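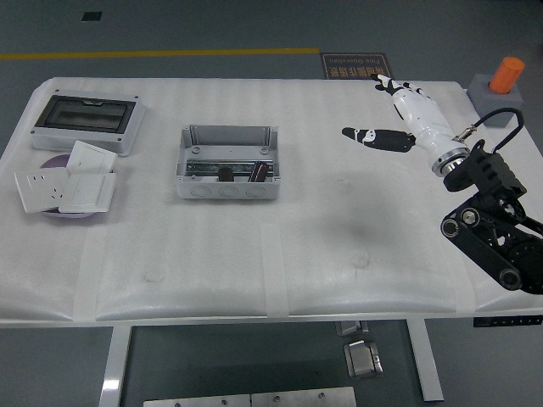 Tumdale Padded Bench Cover
White foam, ribbed face, sold by the sheet

Most bench padding is sold with a lot of talk. We stock one kind, and we've tried to write down what it does and where it falls short, including a few things the supplier would probably like left out.

What it's for

Tumdale is a soft white foam sheet for light assembly and sorting. Think electrical fittings: distribution boxes with smoked windows, junction boxes, switch panels and socket panels, the sort of white or grey plastic that picks up a scuff the moment you slide it over a bare bench and then gets sent back by a customer who paid for new. Glossy faces and dark windows are the worst for it. A padded top helps. It won't save a part you drop on the floor.

The maker's leaflet calls it "workshop grade". We asked what grade that was and didn't get an answer, so we don't use the phrase.

Fixing it down

The sheet comes without adhesive. We sell it with a roll of pale masking tape, and the usual way is to run strips front to back over the top, spaced so that no wide stretch is left free. Tape looks cheap, and it is. It also comes up again when the foam needs changing, which can't be said for the spray glue we trialled in November. That took the paint off a perfectly good table and we've dropped it from the range.

Front edges are the weak point. If you cut the sheet long and let it lip over the rim, it will bulge a little. Some people like having the soft edge under their forearms. If you don't, trim it flush with a sharp knife and a straight edge, and go slowly – a blunt blade tears this stuff.

Colour

White only. It shows grime early, and after a few weeks of handling it will look tired. Against that, a small dark screw is easy to find on it. White wall plates on a white sheet are another matter. Put them in a coloured dish or tray and you'll stop losing them. We sell a round purple one (Lekesano, plain, nothing clever about it) and any dish you have at home will do the same job.

Working with open boxes

An empty junction box with its lid off sits steadily enough for fitting parts to the rail. Push hard, though, and the box sinks and rocks a bit. Luzius Kofler, who does our returns bench, keeps a bit of flat board handy and slides it under anything he has to lean on. He thinks the foam is a shade too soft for this work. Csenge Szűcs uses the same sheet for sorting plates and thinks it's fine. We'd say they're both right and that it depends on how hard you press.

What we don't claim

It is not sold as an anti-static mat. If you handle bare circuit boards, buy a proper one.
It is not heat resistant. Keep soldering irons off it.
It has no cut resistance at all.
We have no lifespan figure. The supplier quotes one, but couldn't say how it was tested.

Sizes and price

Single sheet, with one roll of tape: $22
Tape only: $18 for a box of rolls
Workshop pack, sheets for a full row of benches: $426

Drurholm sells a denser grey sheet that costs more and grips better. We don't carry it, but if you're pressing parts together all day you should look at it before ordering ours. The Conneely roll is thinner and we wouldn't bother.

Ordering

Quote item 1459 and give us your table's length and depth in centimetres. Measure the top itself, then tell us whether you want extra for the front lip. Cut sheets can't be returned. Uncut ones can, if they're clean.

Prices checked 31 Aug 2019.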